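How to Sort a Box of Mixed Beads and Small Findings

When I moved from my old flat to Brestden, all my beads traveled in one biscuit tin. You can imagine the result. The small bags opened on the way and seed beads, clasps, jump rings and broken earrings became one heavy mixture. I have now sorted this tin and also two more for a friend, and I want to write down the method, as the first time I did it badly and lost a whole weekend.

What you need

A tray or box with compartments
A light-colored cloth or a bead mat
Two sieves with different holes (kitchen ones are fine)
A magnet, wrapped in thin paper
Tweezers
A flat spoon or a piece of stiff card
Small labels and a pencil

Step 1. Prepare the table

Put the cloth on the table and fold up its edges a little, so the beads cannot roll to the floor. Work by daylight if it is possible. Under my kitchen lamp dark blue and black look the same, and I had to sort these two again in the morning.

Step 2. Take out the metal

Pour only one cup of the mixture on the cloth. Move the wrapped magnet slowly over it. Steel pins and many cheap jump rings will jump to the paper. Hold it over a saucer, pull the magnet away from the paper and they fall down. Silver, brass and copper parts stay on the cloth, and you pick them by hand later.

Step 3. Sieve by size

First use the sieve with the bigger holes. The large beads stay in it. Then pass the rest through the finer sieve. You now have three heaps, and this is already the half of the work. Do not start with colors! I did this the first time, and then I had to look at every bead twice.

Step 4. Choose your groups before you touch the tray

Look at the heaps and decide what groups you really need. If you make mostly simple bracelets, you don't need a separate place for every shade of green. I began with 27 groups and it was too much. After one month I had reduced them to 9 and I find things faster.

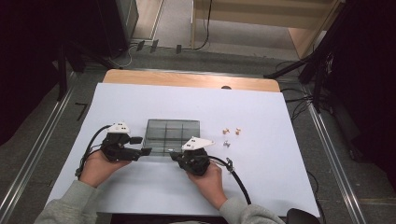 A good rule is to group by how you will use the beads. I keep together everything that goes on elastic cord, and in another place everything that needs thin wire. Only inside these groups do I think of color. The clasps live alone, near the front, because I need them at the end of each piece and my fingers are tired by then.

Step 5. Fill the tray

Use the stiff card to push the beads onto the spoon, and pour slowly. Don't fill a compartment to the top. Leave a finger of free space, otherwise the beads will climb over the wall when you close the lid or carry the tray. If one group is too large, keep a small portion in the tray and the rest in a jar.

Seed beads are the most difficult. A Jakura mix, which I buy often, comes with 800 beads in one bag, and picking them one by one is not a hobby but a punishment. I take out only the colors I want now. The others stay mixed, and I use them for fringes.

Step 6. Label

Write with pencil, because ink becomes pale after some time. Put the label under the compartment or make a small plan on paper and keep it with the tray. For glass beads I write also the size and the shop. When I wanted more of the amber ones from Acharya, I didn't remember where they came from, and it took me almost 3 weeks to find the same tone.

Common problems

The beads stick to the plastic. This is static, mostly in dry months like February. Wipe the empty tray with a slightly damp cloth and let it dry completely before filling.

Some beads have no hole, or the hole is blocked. Try a thin needle from both sides. If it does not open, put the bead in a jar for gluing projects.

You find beads you don't like. Give them away. The craft table at Junano takes mixed bags, and other places may do it also – ask before you bring them.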